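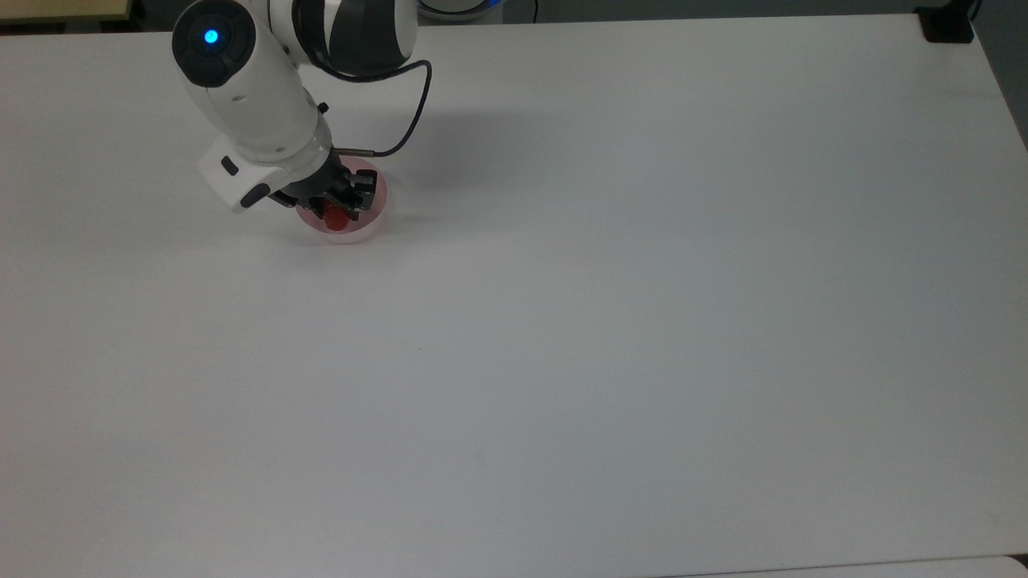 *Arm over the small pink cup, white table.*

**August, card notebook, started 9:40 pm**

OK so the Hetevwood box finally got opened tonight and I want to write this down before I forget which pile is which (again). For anyone picking up the notebook after me: it's the long cardboard box from the flea market, all Steltirum baseball, mostly the second-year set with the green borders. I counted it twice. 1294 cards, and the second count matched the first, which never happens to me!

Sorted by number first, then by condition. The full set runs to 660 and I expected a pile of holes, but the low numbers are nearly all there, some of them three and four deep. The high numbers are where it gets thin. I'm short 22 cards for a complete run, and most of those are in the last series. I wrote the want list on the inside of the box lid in pencil. Please don't erase it, I haven't copied it anywhere else yet.

Condition, more or less: lots of soft corners, a few wax stains on the backs, one rubber-band stack that somebody should apologize for. The band had gone to goo and stuck itself to the top card, so there's a brown stripe right across poor Queiroz's face. It's his rookie, too. Luckily there was another Queiroz further down with a small ding on the bottom left corner and nothing else wrong, so that one goes in the set and Goo Queiroz goes in my test pile.

**Wax stain test**

Ran it on five commons from the test pile, all with wax on the back.

- Nylon stocking, dry, light circles: took off most of the shine. Did three cards this way and liked all three.
- Microfiber cloth, dry: slower, same sort of result, but it raised a bit of fuzz on the edge of one card. Might be me pressing too hard.
- Soft pencil eraser: no. Took the print off the stat line. Stopped right away and threw the eraser across the room.

So stocking it is. I only want to do backs for now. The fronts on this set have that thin gloss and I don't trust it, and if I ever trade a cleaned card I'm going to say so in the note, same as we did with the last batch.

**Trades**

Ruoxi Xiong wrote back about the doubles! She has 80 cards from the last series sitting in a binder and thinks eleven of them are on my list. She wants Jakia in return, any Jakia, any year, any shape. I have six of the green-border Jakia and two of the little sticker ones that came in the same box, so I'm going to send her the whole lot and not haggle. She threw in that stack of minor leaguers last winter and never asked for a thing.

I pulled 131 doubles clean enough to trade and put them in the red two-row box, numbers facing front. The rest of the doubles are in the shoebox. If you want to dig through the shoebox, go ahead, but put them back in order or I'll know.

Pulled one very odd card, by the way. Number 417 has the right front and the back of somebody else entirely, a shortstop with a catcher's stats. I thought at first it was two cards stuck together, but I flexed it a little and held it up to the lamp and it's one piece. Wrong-back, I guess? I've seen them in other sets, never in Steltirum. It's in a top loader in the desk drawer, and I'd like a second opinion before I get too excited (too late).

**To do**

- Copy the want list off the lid
- More penny sleeves, we're down to half a pack
- Pack up the Jakia cards for Ruoxi, cardboard on both sides this time
- Ask her whether she's ever seen a wrong-back in the green-border set
- Try the stocking on one of the sticker cards, if there's a beat-up one

Quit at 11:15. Team checklists still not sorted, they're under the lamp.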